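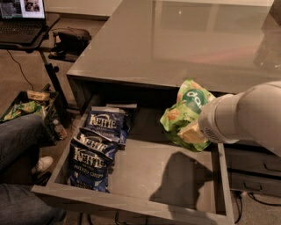

Skivville: planning the arm purchase

We are working out what to buy for the Skivville packing room next year, and this page keeps the pictures and the planning notes in one place. The job we want priced is a dull one: bags of crisps into a drawer, one kind along the left side, another kind elsewhere. The budget line is 3000 for the gripper and fittings. The arm itself would be leased.

1. Soft packaging

Crisp bags are harder to budget for than boxes. A carton has flat sides and any gripper will do. Here a crumpled green bag hangs from the gripper over the front edge of the desk, with Kettle bags lying along the left of the open drawer. Koltex quoted 2743 for a gripper and spare fingers, delivery included. Pralov came in lower but charges for the fingers separately – we have asked for a full price.
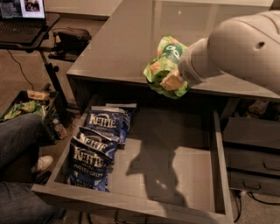

2. Reach and furniture

The arm has to get down to the drawer floor, so the height of the desk matters as much as the arm. The gripper is on a green bag at the bottom of the drawer, and the blue Kettle bags stand together on the left. Anyone ordering furniture should measure with the drawer fully open. Allow for cable covers too, as there are black cables on the floor by the drawer unit.
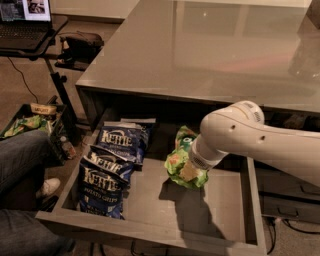
Words by Conall Mulcahy, 22nd August

Still to be settled is the service contract. Ó Conaill offer 13 months' cover for 1000, with call-outs extra, and Koltex want two years up front. I would take the shorter one and look again when it runs out. Final figures are due in October, and any changes to the furniture list should reach me before then.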